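Prestidlow opens its doors in August, and I couldn't be happier

Rillgate – I've been writing press releases for other people for years, so it feels a little odd to be writing one for myself. My name is Nele Hinrichs, and this August my friend Zeyu Qian and I are opening Prestidlow, a shared reading room and secondhand bookstore in the old Schwerdtfeger shoe store in downtown Rillgate.

We got the keys in spring and have been painting shelves ever since (there is still green in my hair). The store holds mostly novels, cookbooks and travel writing, plus a big kids' corner that Zeyu has been fussing over for weeks. Bring in 3 books in decent shape and you can take one home for free. Everything else is priced so that you can walk out with a stack and still afford lunch!

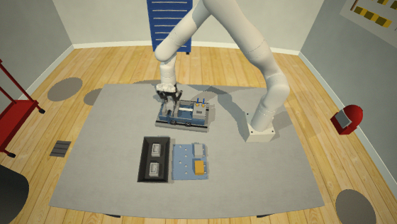

The reading room is open to anyone from 91-year-olds to toddlers, and you don't have to buy a thing to sit down. Membership is $30 a year – that gets you first pick of new arrivals and a seat at our evening author talks. The first 100 people to sign up also get a canvas tote printed right here in town by Zokden, who did a lovely job with our logo.

We open at 9 a.m. on our first day, with coffee and plum cake until it runs out. Reporters are welcome to stop by early for a look around and a chat. Just ask for me or Zeyu at the front counter.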